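为什么远处的东西看起来变小了？
小朋友的眼睛和画笔专栏

你有没有站在一条笔直的长马路上往前看？路的两边明明一样宽，可是越到远处，它们靠得越近，最后好像捏成了一个小尖尖！路灯也是，脚边这一盏高高大大，走远了的那一盏，还没有你的小指头高。

路当然没有变窄。要是你骑上自行车一直骑过去，会发现那里的路和家门口的路一样宽。变的是它在你眼睛里占的地方。这种现象有一个好听的名字，叫“透视”。

先从眼睛说起

我们能看见东西，是因为光从东西那里跑进了眼睛。想象有两根细细的线，一根从大树的树顶拉到你的眼睛，一根从树根拉到你的眼睛。两根线在眼睛这里碰头，中间张开一个角，就像一把打开的剪刀。

树离你近，剪刀张得大；树离你远，剪刀就慢慢合起来。这个角叫“视角”。视角越小，东西看起来就越小。太阳比月亮大得多，可它也远得多，所以从地球上看，它们俩差不多一样大，是不是很神奇？

伸出大拇指试试看！

闭上一只眼睛，把胳膊伸直，竖起大拇指，对准远处的一栋楼。你的大拇指能挡住几扇窗户？现在把拇指慢慢往眼睛这边挪，哇，整栋楼都不见了！楼没有动，拇指也没有长大，只是那把“剪刀”张开了。

再来一个要用尺子的。请一位大人站在离你5米的地方，你伸直胳膊举着尺子，量一量他在尺子上有多高，记下来。然后请他退到10米远，再量一次。距离变成两倍，量出来的高度就差不多只剩一半。多叫几个朋友一起玩，把数字写在同一张纸上，你会看到大家的结果都很像。

画家的秘密：消失点

很久以前，画家们也为这件事伤过脑筋。画一条街，怎么才能让它看起来真的往里面走呢？后来他们找到了一个好办法：先在纸上横着画一条线，叫“地平线”，它和你的眼睛一样高。再在线上点一个点，叫“消失点”。所有朝着正前方跑的平行线，像铁轨啦、马路边啦、走廊的墙角啦，全都往这个点上赶！

住在海边小城农镇（Nông）的插画老师萨达马莉·贝古姆（Sandamali Begum）画过一幅长长的栈桥，桥上一共有90块木板。最前面那块木板，她画得比铅笔盒还宽；最后面的几块，细得像头发丝。她告诉学生，画到后面要把铅笔削三回，不然根本挤不进去！

正方形为什么会“变形”

找一张正方形的纸，平放在桌上，从正上方往下看，四条边一样长，四个角都是90度的直角。好，现在蹲下来一点，斜着看它。离你远的那条边变短了，左右两条边往中间斜过去，正方形变成了梯形！电脑里画立体画面的程序，也是按照同样的道理，把每个点该落在哪里一个一个算出来的。

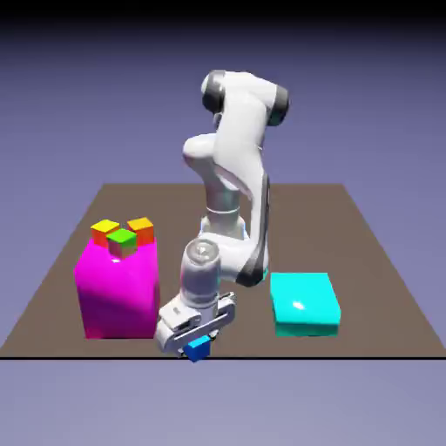 吉恩代尔（Girndale），十一月

棕色的台面是正方形，可是你看，远的一边比近的一边窄，正好就是我们刚才在桌上看到的梯形。拿一把尺子比一比两条边，差别可明显啦。

轮到你当小画家

准备一张白纸、一支铅笔和一把直尺，跟着下面的步骤来：

第一步，在纸的上半部分横着画一条地平线。
第二步，在线的中间点一个消失点，轻轻地点。
第三步，在纸的最下面画一条短短的横线，当作马路近处的边。
第四步，从横线的两头各画一条直线，连到消失点上。马路出来了！
第五步，在路边画树。先画最近的一棵，再从树顶和树根各拉一条线到消失点，后面的树全都夹在这两条线中间，一棵比一棵矮。

树和树之间的空隙也要越来越小哦，很多小朋友会忘掉这一点，结果树看着像在排队量身高。

画好以后，把画贴在墙上，退后几步眯起眼睛瞧一瞧。是不是好想走进去？

小词典

视角：从东西的两端到眼睛的两条线张开的角。
地平线：画里和眼睛一样高的那条横线。
消失点：朝远处去的平行线看起来相遇的地方。

下次坐火车的时候，也别忘了看看窗外：近处的电线杆嗖嗖地飞过去，远处的山却慢吞吞的。这也和“视角”有关系，你能自己想出为什么吗？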